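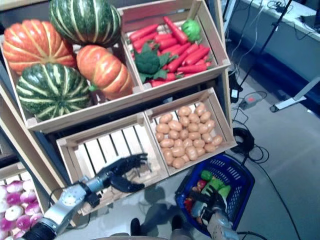 Mareike Diekmann perguntou, logo no primeiro encontro, se não seria mais simples escrever a trajetória de uma vez e dispensar o operador. A pergunta é ótima e vai nos acompanhar a aula inteira! Escrever a trajetória funciona muito bem quando a peça está sempre no mesmo lugar, com a mesma forma. Numa banca de hortaliças isso acaba depressa: uma abóbora gomosa pede uma abertura de mão, uma batata pequena pede outra, e a cenoura pode estar deitada em qualquer ângulo, às vezes presa debaixo das vizinhas.

Aula 4 — Ensinar por demonstração

Duas maneiras de mostrar a tarefa

1. Condução direta (ensino cinestésico). A pessoa segura o braço e o leva pelo caminho desejado, com os motores compensando a gravidade. É uma delícia de fazer e quem nunca programou entende em minutos. O problema aparece com dois braços e mãos de vários dedos: faltam mãos ao professor. Além disso, o corpo da pessoa entra no campo da câmera, e o robô depois vai trabalhar sem ela ali.

2. Teleoperação. A pessoa fica afastada e comanda à distância, com luvas, controles ou um par de braços-mestre. O que a câmera da cabeça registra é o que o robô verá quando estiver sozinho, e isso vale ouro! O preço é o tato: na maioria dos sistemas o operador não sente o peso nem o escorregar do objeto, e precisa aprender a ler o contato pela imagem.

Trabalho com duas mãos

Na tarefa das hortaliças, um braço pode estar dentro do cesto de compras azul enquanto o outro paira de mão aberta sobre um caixote vazio. Reparem como isso é diferente de dois robôs de um braço só. O olhar é um, o tronco é um, e uma inclinação do corpo desloca os dois ombros ao mesmo tempo. O operador tem que decidir o que faz a mão que não está pegando nada. Mão parada também é dado — se ela treme ou passeia à toa, o modelo aprende a tremer e a passear.

Arturo Sala gosta de fazer a demonstração em voz alta, nomeando cada fase: aproximar, fechar, erguer, levar, soltar. Adotem o hábito. As fases faladas facilitam muito a segmentação.

O que gravar

Posição das juntas dos braços e dos dedos, comando enviado (que não é igual à posição medida!), imagem da cabeça e o carimbo de tempo de tudo. No conjunto Dralside, que usaremos no laboratório, há 235 demonstrações, das quais 47 incluem uma correção no meio do caminho: a pega falha, o operador recua e tenta de novo. Não joguem essas fora. São as mais bonitas do conjunto, e ensinam a sair do erro.

Variem a posição inicial, a ordem dos objetos e a quantidade em cada caixote. Variar a luz também ajuda. Já a velocidade convém manter constante dentro de uma mesma sessão.

Para o laboratório

Em duplas, 14 demonstrações por pessoa, trocando de operador na metade. Anotem as pegas que falharam e em que fase. Tragam os gráficos de comando e posição medida do mesmo dedo, sobrepostos; a distância entre as duas curvas no instante do contato é o assunto da aula 5.

Leitura: capítulo 3 da apostila, até a seção sobre atraso na teleoperação.

Laboratório Jerance — Robótica e Aprendizagem | Material de uso didático, 2018-10-14 | Voltar ao topo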